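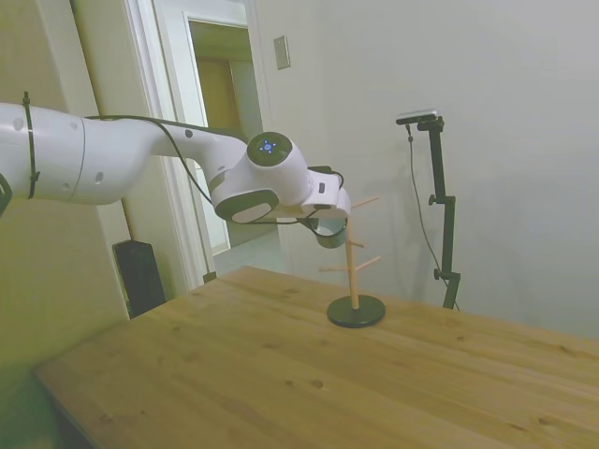

Figure 1. Dark gray mug held beside the mug tree.

Student Projects > Robotics > Reports

Search reports

September 27, 2020
By the Famton project group, Willitz

Teaching a Robot Arm to Hang Things Up: Comparing Hand Guiding and Remote Control

1. What we set out to do

Our project was to teach a robot arm to hang an object with a handle on a wooden peg. A person can do this without much thought. For the arm it is awkward, as the handle opening has to line up with the peg and then slide along it, and a small error in angle means the handle hits the end of the peg and pushes the stand over.

We did not want to program the motion step by step. We wanted to show it to the arm and have it learn from the recordings. There are two common ways to do that. In hand guiding, a person holds the arm and moves it through the task. In remote control, the person stands back and steers the arm with a hand controller. The question for the report was which one gives better recordings for this kind of task.

2. Setup

The work was done in the Ditamitz lab. The arm was mounted next to a pine table, and the mug tree stood on the table within easy reach. The tree has a round black base and pegs that point in different directions and sit at different heights, so a motion that works for one peg does not work for the next.

For remote control we used the Bélanger controller that the lab already had. It sends the movement of the operator's hand to the gripper, scaled down so that a large hand movement gives a small gripper movement. One button opens and closes the fingers. We set the scaling in February and left it alone after that, so that all recordings could be compared.

Each recording was saved with the joint positions, the state of the gripper and the camera video. We threw out any recording where the operator stopped to ask a question or bumped the table.

3. Recording

We collected 199 recordings in total and kept 170 of them after checking. Of those, 90 were hand guided and 80 were done by remote control. The same operators did both kinds, in mixed order, so that practice would not favor one method.

Hand guiding was faster to learn. New operators could place a mug on their first or second try. The trouble was with the video. The operator's hands and sleeves were often in front of the gripper at the moment the handle met the peg, and those are the frames that matter most. Operators also tended to force the arm a little when the handle caught, which put small jerks into the joint data.

Remote control was slower at first. Depth was hard to judge from where the operator stood, and most early attempts stopped short of the peg. After 30 minutes of practice the attempts got much smoother - slower than by hand, but with fewer corrections near the end.
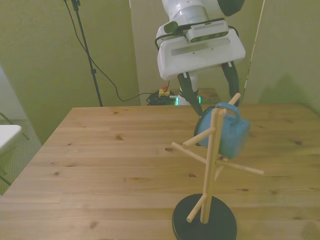
Why not start every recording with the arm in the same position?
We tried that first, but the learned motion then only worked from that one position, so we began moving the start point between recordings.

4. Other objects

Mugs are all close to the same size, and we wanted to know if the method carried over to something bulkier. A handle on a larger object has a bigger opening, which should make it easier to thread, but the body of the object can block the wrist camera or swing into the support. We told operators to approach slowly and to let the object settle before opening the gripper. Some did not wait long enough, and we marked those recordings so they could be left out of training. 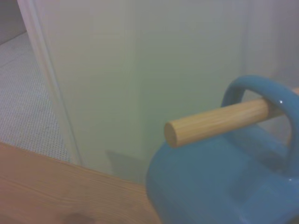

Marking them took longer than we planned. The settling time is not stored anywhere in the data, so it had to be judged from the video, and two people going through the same recording did not always agree. In the end we agreed on a simple rule: if the object was still moving when the fingers opened, the recording was marked. A force reading at the wrist would have made this automatic, and we would add one if we did the project again.

5. What we found

The policy trained on remote control recordings was steadier near the peg. The one trained on hand guided recordings reached the peg sooner but missed more often on the low pegs, where the operators' arms had hidden the most. Mixing both sets did not help much. We think the two kinds of motion differ too much in speed.

We did not test other trees or other tables, so the results only hold for this setup. The recordings and the marking sheet are stored on the lab drive in the Famton folder, sorted by method and then by peg.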